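Home | About | Take Part | Past Studies | Contact
Print this page | E-mail this page

Call for participants: does a "memory supplement" do anything at all?

We are looking for adults who forget things. Names, keys, why you walked into the kitchen. If you have also bought something from a drugstore shelf that promised to help, so much the better, and please bring your doubts with you.

The Brasham Sleep and Memory Group is testing Flullix, a capsule sold over the counter as a support for "everyday recall." The label is careful. It says "may help," and it says it twice. The evidence we have been able to find comes from one short trial with no comparison group, in which people were asked whether they felt sharper after paying for the product. Most of them said yes. We would have been surprised by any other answer.

Our study will run for 14 weeks. Half of the people who join will take Flullix and half will take a dummy capsule that looks and tastes the same. You won't know which you have, and neither will the staff who test you. The money comes from a small public grant. The maker, Chiriac, has sold us the capsules at the normal price and has no say in what we publish.

Who can join

We need 198 people between the ages of 50 and 75 who live within easy reach of Brasham or Jilport. You should be in fair health and able to read ordinary print. You can't take part if you are on blood thinners, if you have been told you have dementia, or if you have taken Flullix in the past 3 months. Being sure that it works, or sure that it doesn't, is no bar.

What you would do

Take one capsule with breakfast. Keep a short diary of your sleep. Come in for three visits, each about two hours long, at either site. At each visit you will learn word lists, match faces to names and do a few dull tasks on paper. We have tried to make them less dull and have mostly failed.
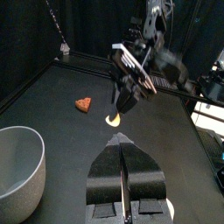 You will be paid $100 when you finish, plus bus fare or parking. If you drop out early you will be paid for the visits you made. We don't offer brain scans, gene tests or advice on your diet, and we can't tell you whether your memory is "normal for your age," a phrase we don't much trust anyway.

Will it help you? We doubt it, but that is a guess, and guesses are what got this product onto the shelf. Results will be posted here whichever way they fall.

To sign up, call the Brasham office between 9 a.m. and 4 p.m. or leave your name at the Jilport front desk. Places close at the end of April.

Last updated: March

Back to top | Take Part | Privacy | Site Map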